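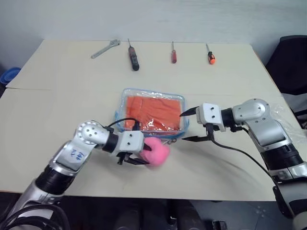
Rosa Flauschball und transparente Reißverschlusstasche mit blauem Rand

Cluvimex Klangteppich für Krippe und Kindergarten

Der Klangteppich von Cluvimex ist eine druckempfindliche Bodenmatte mit acht Klangfeldern. Tritt, krabbelt oder rollt ein Kind über ein Feld, ertönt ein Geräusch aus dem gewählten Themenpaket. Die Lautstärke richtet sich nach dem Druck. Geeignet für Gruppenräume, Bewegungsräume und Snoezelenräume.

Themenpakete
Im Lieferumfang sind die Pakete Bauernhof, Wald, Regenwetter und Küche enthalten. Das Paket Instrumente ist getrennt erhältlich. Insgesamt sind 103 Klänge gespeichert, eine Internetverbindung ist nicht nötig. Eigene Aufnahmen lassen sich über das eingebaute Mikrofon ergänzen, zum Beispiel die Namen der Kinder oder ein Begrüßungslied.

Bedienung
Die Steuereinheit wird an der Wand befestigt, außerhalb der Reichweite der Kinder. Sie hat einen Drehregler für die Lautstärke und eine Taste für den Paketwechsel. Die maximale Lautstärke kann das Personal dauerhaft begrenzen. Nach längerer Pause schaltet sich der Teppich ab und startet beim nächsten Schritt wieder – mit dem zuletzt gewählten Paket.

Reinigung
Bezug abziehen und bei 30 Grad waschen, nicht in den Trockner geben. Die Sensormatte darunter nur feucht abwischen. Ersatzbezüge gibt es in Sandgrau und Moosgrün.

Technische Angaben
Länge ausgerollt: 300 cm
Klangfelder: 8
Stromversorgung: Netzteil (im Lieferumfang) oder Akkupack (Zubehör)
Altersempfehlung: ab 8 Monaten, unter Aufsicht
Artikelnummer: 534

Lieferung
Der Teppich wird gerollt geliefert und sollte vor dem ersten Gebrauch eine Nacht flach liegen. Bitte nicht falten, auch nicht zur Lagerung. Wandhalterung, Schrauben und Dübel liegen bei. Bestellungen, die bis Donnerstag eingehen, verlassen unser Lager in der folgenden Woche. Im Dezember sind längere Lieferzeiten möglich.

Zubehör
Akkupack für den Klangteppich
Ersatzbezug Sandgrau
Ersatzbezug Moosgrün
Themenpaket Instrumente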